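Small plushies as stall display, do they work or just get nicked?

mossy_kettle
Posts: 200

Evening all. We've got our first proper table at the Olmedo makers' fair in December and I'm trying to sort out the display before I lose my nerve. We sell sewing patterns, mostly for little food plushies, and the plan is a grey table, a screen at one end running through the pattern pages and a few finished plushies sat out so people can pick them up and squeeze them. My other half reckons the table looks bare and wants a cloth, a tiered stand, fairy lights, the lot. I think the softies do the job by themselves if you leave them a bit of room. What do you all do?

pippin_threads

Ooh, I love this sort of thread! I'm with you on leaving room. I did a stall at Sideck two years running, and the first year I piled everything up in baskets and people just walked past. Second year I put a few bits straight on the table with gaps between them and they stopped and prodded things. Food ones are brilliant for that, everyone wants to poke a pastry.

The screen I'm less sure about. Which side is it going?

mossy_kettle
Posts: 200

Left-hand end, standing up, with the plushies over to the right. We had a go at laying it out this afternoon, and it took far longer than it should have because we kept fiddling with the screen and forgetting about everything else.

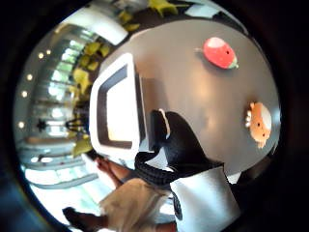 I do like the strawberry on the grey, the red really sings out. The orange one with the creamy white top is my favourite to make (the face is two dots and it still took me three goes to get it looking cheerful and not haunted) but it might be too near the edge for a busy fair. One sleeve and it's on the floor. So maybe swap them, or bring them both in a bit? I also wonder if they're simply too small to see from the aisle.

Dunstan_B

Going to be the grump here. Too small, yes. I'd put a cloth down and get some height in, even if it's just a shoebox under the cloth. Flat grey table and small toys reads as "office" to me, sorry. And a bright white screen will pull everybody's eye straight off the things you've sewn. Turn it down or leave it at home.

pippin_threads

Disagree about the cloth! Cloths slide, and then some toddler gives it a tug and the whole stall goes with it. Ask me how I know. Plain grey is lovely behind red and orange. Agree about the brightness though, pages with a white background are a bit much under hall lights. Can you put the pattern pages on a cream background?

Yavuz Aydoğan

Hello, I organise the tables for Olmedo. Two practical points. Screens are fine but you must bring your own battery, we only have sockets along the back wall and those go to the food people first. And please, nothing within a hand's width of the front edge, we had a lot of breakages last time (pottery mostly, but the rule is the same for everyone). Cloths are allowed if they are clipped.

mossy_kettle
Posts: 200

Oh that's really useful, thank you Yavuz! Hadn't thought about the battery at all. Orange pastry chap is definitely moving back, then. Dunstan, I'll meet you halfway – a low wooden block under the strawberry, no cloth. Cream pages is a great shout too, I'll try that at the weekend.

Dunstan_B

A block is not halfway, it's a block. But fine. Put a price on them, at least. People will ask if they're for sale every five minutes.

mossy_kettle
Posts: 200

They're not for sale though, only the patterns are! Would a little sign look rude?

pippin_threads

Not rude at all. Mine said "I'm a sample, please squeeze me" and I only lost one all day. Safety pin and a bit of ribbon if you're worried, but it does spoil the squeezing.

Dunstan_B

Ribbon. Trust no one. I lost a felt carrot at Jodton and I'm still cross about it.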